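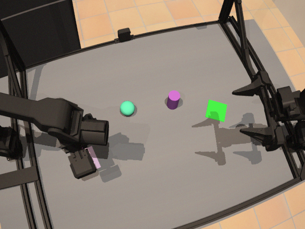
Two simulated arms at a shared table, part of the new Clarell test set.

Romport lab posts first Clarell numbers, two-arm training done all in sim

Quick one before the weekend. The Clarell group at Romport put out its first results on two-arm tabletop work. No real hardware yet, everything rendered. Idea is simple enough: give the policy 30 practice runs on one layout, change the layout, see what survives.

Objects are plain shapes. Sphere, cylinder, flat colored pieces. Idun Strand, who leads the project, says that was on purpose. "If it fails on a cylinder I want to know it failed on a cylinder," she said by phone. "Not that the texture was odd."

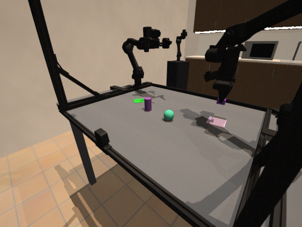 The method scores each arm on its own first, then the pair together. Older baseline, called Brastetti, only gave one score per run, so an arm that sat still could ride along on the other one's work. Strand's team reran 200 trials from January with the split scoring and a good chunk of the old passes came back as one-arm passes. She wouldn't give a percentage till the write-up is checked.

What they did give: placing a small piece on a flat marker held up well when the marker moved. Handing over between arms did not. Timing mostly, one gripper opens before the other has closed.
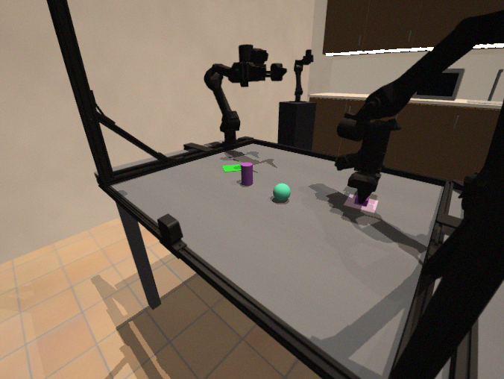 Last updated: February 2026

Room lighting is next. Shadows from the arms fall right accross the work surface and the team thinks the policy may be leaning on them to judge height. They plan 30 more runs with the shadows switched off, same starting positions.

Nygård, the firm paying for the compute, has signed on for 2 more rounds. Code to follow, no date. Strand says the scoring script goes out first becuase people keep asking for it.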